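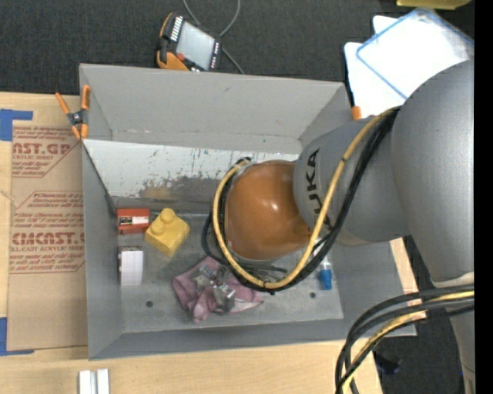 Figura 1. Cubeta gris de paredes inclinadas sobre mesa de madera clara, con brazo KUKA.

Tema 4. Ángulo de reposo y descarga de sólidos a granel
Apuntes de Operaciones con Sólidos. Revisión: 17 de diciembre de 2018
Prof. Stepan Koval

4.1 Definiciones previas

Se entiende por sólido a granel un conjunto de partículas cuyo comportamiento mecánico depende del contacto entre ellas y con las paredes del recipiente. La densidad aparente se define como la masa total dividida por el volumen ocupado, huecos incluidos:

ρb = m / V

La densidad de partícula ρp excluye los huecos. Ambas se relacionan mediante la porosidad del lecho:

ρb = ρp (1 - ε)

En los ejercicios de este tema se tomará ρb = 700 kg/m³ salvo indicación contraria. El valor de ρb cambia con la compactación, de modo que en todo informe debe constar si la medida se hizo en estado vertido o asentado.

4.2 Ángulo de reposo

Es el ángulo que forma con la horizontal la superficie libre de un montón en equilibrio. En un montón cónico de altura h y radio de base r:

tan α = h / r

El resultado depende del método. El vertido desde embudo fijo y el tambor giratorio dan valores distintos para un mismo material, y el segundo mide en rigor un ángulo dinámico. Los materiales cohesivos forman taludes irregulares - a veces casi verticales - y en ellos α carece de utilidad para el diseño.

4.3 Fricción con la pared

El ángulo de fricción con la pared, φw, se obtiene en célula de cizalla sustituyendo el anillo inferior por una probeta del material de la pared:

tan φw = τw / σw

donde τw es la tensión tangencial y σw la tensión normal. El acabado superficial influye tanto como el material. Una chapa rayada o desgastada no debe asimilarse a la chapa nueva sin repetir el ensayo.

Para que una partícula aislada, sin cohesión, deslice por un plano inclinado un ángulo β respecto de la horizontal debe cumplirse β > φw. En un lecho confinado la condición es necesaria pero no suficiente; interviene además la convergencia de las paredes.

4.4 Regímenes de flujo

Flujo másico: todo el material se mueve durante la descarga. Exige paredes de tolva pronunciadas y φw bajo.

Flujo en embudo: se mueve un canal central y queda material retenido junto a las paredes. Es admisible en productos gruesos, no degradables y poco segregables.

Obstrucciones típicas: bóveda (mecánica o cohesiva) sobre la boca de salida y chimenea estable en el canal central.

4.5 Ejemplo resuelto

Un recipiente de fondo plano tiene un volumen útil de 2 m³ y se llena a ras con el material de referencia. Se pide la masa contenida y el tiempo de vaciado para un caudal constante de 5 kg/s.

m = 700 · 2 = 1400 kg
t = 1400 / 5 = 280 s

El cálculo supone vaciado completo. Con fondo plano y salida central permanece un volumen muerto limitado por el talud de reposo, que habrá que descontar de m.

4.6 Ejercicios propuestos

1. Repetir el ejemplo 4.5 con un volumen útil de 4 m³ y el mismo caudal.
2. Deducir el volumen muerto en un cilindro de radio R con orificio central de radio despreciable, en función de R y α. Se admite que el talud no alcanza el borde superior.
3. Demostrar que, para ρp constante, un aumento de ε reduce ρb de forma lineal.

Entrega de los ejercicios: en papel, con unidades en todos los pasos intermedios. La célula de cizalla se tratará en la práctica de mayo.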